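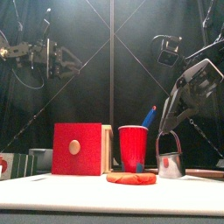 Partington market has run under the same railway arch for 21 years, and the trade in second-hand household goods has changed less than the rents. Lejla Georgiev took her pitch there in August, selling buttons, thimbles and old keys. Her first lesson was in laying out a stall. Small objects lined up in a row across the middle of a white tabletop, with a black curtain behind, are easy to take in from a few steps away. The same goods heaped in a tray are passed by. She now keeps one line at the front and leaves the rest in boxes.

Pitches cost more on the Kolness side, near the bus stop, and the waiting list is long. Tarek Awwad waited two years for his. He sells door handles and hinges, mostly to people doing up older houses - they bring the broken one with them and hold it against his stock. He says winter is slow but steady.

The arch is due for repairs in the new year. Traders have been offered space in the old Rososis car park until the work is done.

Comments

Manaia Ellery: Bought a full set of hinges from Tarek. Still going strong.

Lindsay Mudgway: The car park floods. Has anyone told them?

Contact us | © Grallivix 2018 | Back to top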